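Play Food for a Pretend Lunch Counter: Project Report
Periklis Galanis, Design for Early Childhood, submitted 2023-04-26

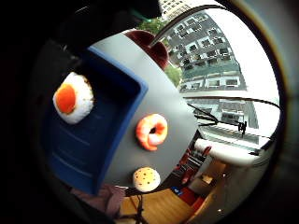
Why a lunch counter

My project started with my cousin's little girl, who will happily serve you lunch all afternoon if you let her. She takes an order, forgets it, brings you something else and wants to be paid. I loved watching how much talking came out of a few pieces of toy food, and when we had to choose a topic for this course I already knew mine. I wanted to put together a small lunch counter kit for children in preschool and kindergarten, and find out which foods they would use in their stories.

I called the kit Jino. The assignment was to make something that fits on one table, can be put away by the children themselves and gives them a reason to talk to each other.

Choosing the foods

The kit has 12 foods in all, but the ones I kept coming back to were the fried egg, the shrimp and the cookie. They are so different from each other! The egg is the biggest of the three, white with a shiny bright orange yolk that sits off to one side. The shrimp is striped in soft orange and pinkish white and curls around until it almost makes a ring. The cookie is a pale tan round with little dark brown spots like chocolate chips.

I picked foods that belong to different parts of a meal, so that a child playing cook has to ask a question. Do you want egg or shrimp? Is the cookie for now or for later? My first list was nearly all fruit, and my classmates pointed out that a bowl of fruit doesn't give the cook much to do. They were right, and I swapped most of it out.

The shrimp was the piece I worried about, because plenty of small children have never eaten one. I kept it in anyway and I'm so glad I did.

The tray

A blue plastic tray with raised rims goes with the food. I tried a flat board before this and the foods slid off whenever somebody walked with it (which, with four-year-olds, means ran with it). The rims fixed most of that. I also like the color. The egg shows up really well against the dark navy floor of the tray, and it gives the kit a look of its own without any printing or stickers.

The tray turned out to be the most important thing in the kit. Whoever held it was the waiter, and that was understood by the whole table without a word from me.

Trying it out

I ran 3 play sessions at the Makris Play Room, with children between four and six. Each session used the same table and the same foods. I sat off to the side and wrote down what I heard, and I only joined in when I was invited, which happened a lot. I have now eaten a great deal of pretend egg.

The egg was ordered first in every session. It is easy to recognize, and the children had strong feelings about how it should be cooked. One boy sent his back for being too runny and the cook took it very seriously.

The shrimp got the longest conversations. It was a snail for a while, then a donut, then a bracelet, and in the last session a girl who knew what it was explained it to the others. After that it was the most expensive thing on the menu. The price started at 900 dollars and had gone up to 4,000 by cleanup.

The cookie was traded more than it was served. Children used it as a tip, as a reward for waiting and once as an apology. I hadn't planned for any of this and it made me rethink what "dessert" does in a game like this one.

What I would change

The kit needs a second tray. Most of the arguments I wrote down were about whose turn it was to carry, and sharing one tray is hard when the tray is the job.

I would also like a few plain pieces that could be anything. The shrimp worked so well partly because some of the children didn't know what it was. My instructor suggested looking at simple shapes in one color, and I want to try that next to the realistic foods and compare the talk I hear.

Cleanup needs more work too. The foods go back in their box in any order, and the older children wanted places for them. I have sketched a lining with outlines, but the curled shrimp is an awkward shape to draw around.

Next steps

In July I plan to bring the kit to the Nindton summer program, where the groups are bigger and the ages more mixed. I will take two trays, the same foods and a pad of blank order slips, so that children who are starting to write can scribble down what people want.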